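4. Assembling and Placing the Hebden Two-Tier Shelf

Read this section through before opening the hardware bag. The Hebden is intended for indoor use on a flat, hard floor or a sturdy tabletop. Assembly takes one person 20 minutes.

Parts needed from the carton: top board, lower board, four square legs, 14 screws (two are spares), hex key, felt pads.

CAUTION: Do not use a powered driver. Overtightening will split the legs at the screw holes.

4.1 Assembly

1. Lay the top board face down on a blanket or on the flattened carton.
2. Stand one leg in each corner recess with the predrilled holes facing inward. Start all the screws by hand before tightening any of them.
3. Slide the lower board between the legs until it rests on the pegs. The rounded edge faces the front.
4. Fit the remaining screws through the legs into the lower board. Leave them a half turn loose.
5. Turn the shelf upright and press down on each corner in turn. If it rocks, loosen the leg opposite the high corner, reseat it, and check again.
6. Tighten all screws in a diagonal pattern.
7. Stick the felt pads to the feet. Do not slide the shelf on the pads for the first hour.

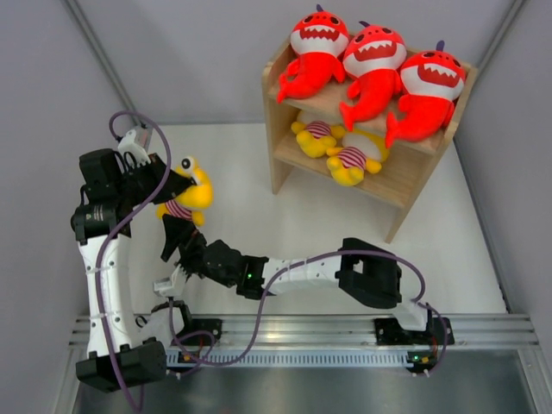

Fig. 4-1. Two-tier wooden shelf with soft toys on the top board.

4.2 Placement

Keep the shelf at least 14 inches from any heater or vent. Direct sun will darken the finish unevenly, and the change cannot be reversed.

If the shelf stands where children play, fasten it to the wall with the Drastance bracket kit (sold separately). The bracket goes under the top board at the rear, centered between the legs. Use the anchor that matches your wall type - the gray anchors in the kit are for drywall only.

4.3 Loading

Put heavier items on the lower board. The top board is meant for light goods such as soft toys, folded cloth, or paperbacks. Soft items may hang past the front edge, but hard items must sit fully on the board. 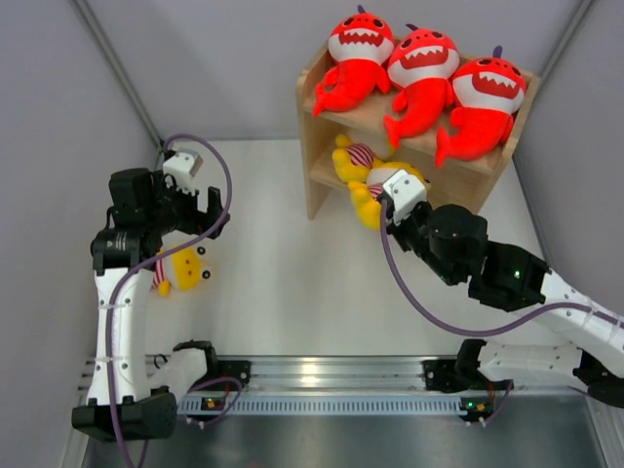 Do not stack a second shelf on top of the first. Units made at the Brelbridge plant have a slightly shorter leg than those from Clutbridge, and the two should not be joined side by side with connector plate 73.

NOTE: Check all screws again after one month of use, and after every move.

4.4 Cleaning

Wipe with a damp cloth and dry at once. Mild dish soap is acceptable. Do not use wax, bleach, or scouring pads.

For replacement screws, quote kit number 130 and the plant name stamped on the underside of the lower board.

Section revised 9 January 2020. Text: Torquil Yule. Checked: Mỹ Đào.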